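Subject: Re: [stundel-tools] Bins for the share shed: replace or keep?
From: Shed desk, Stundel Tool and Kitchen Share

> We have up to 40 of the gray bins left from the old Bautista Street
> space. A few members have asked if we should throw them out and buy
> new ones with lids before we open at Dirnis Lane. The Truseo ones
> are on sale until the end of July. Can whoever is handling the move
> say what the plan is? Also, is the late return fee going up or not?
> I have heard both.

The fee first, as that's what most people have written in about. It stays the same through the summer. The notice on the door at Bautista Street was a draft and should not have gone up. If you were charged the higher amount, reply off list with your member number and it will be credited.

On the bins, the plan is to keep most of them. New ones would eat most of the shelving money, and we need the shelving more. Lids would be nice for the seed trays and the canning gear, so we may buy 7 with lids for those and leave it there.

The worry in the earlier messages was wear. The finish is scraped on some of them, and that alone is no reason to get rid of a bin. Cracked corners are. So are sharp rims, after what happened with the pressure washer hoses last fall.

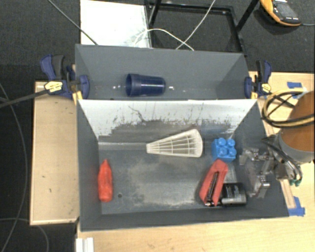 What needs doing before the move

1. Return anything you have out. There are 29 items overdue, mostly garden tools, plus both of the tile saws. The online list is current as of this morning.

2. Empty the kitchen loan shelves. Cups and plates go out by the dozen for parties and come back in odd numbers, so please count before you drop off and write the number on the slip. Short counts are fine, we just need to know.

3. Sort the bins. Cracked ones go by the back door for recycling. Bins with a hole in the floor can still hold hand tools and clamps, but no screws, drill bits or other small hardware.

4. Label both short ends. At Dirnis Lane the shelves are open on two sides and people will be pulling from either one. Use the wide tape. The narrow tape falls off when the shed gets warm.

5. Leave the 20 foot ladder where it is. It goes last, on its own trip.

We still need a truck or a van with a hitch for the second load. If you have one and can spare a morning, write to the desk with the times you can do. Parking at Dirnis Lane is on the left side only until noon.

The shed will be closed for loans during the move. Reservations already made for that stretch have been pushed back, and you should have had an email about yours. Check your spam folder before writing in.

Shed desk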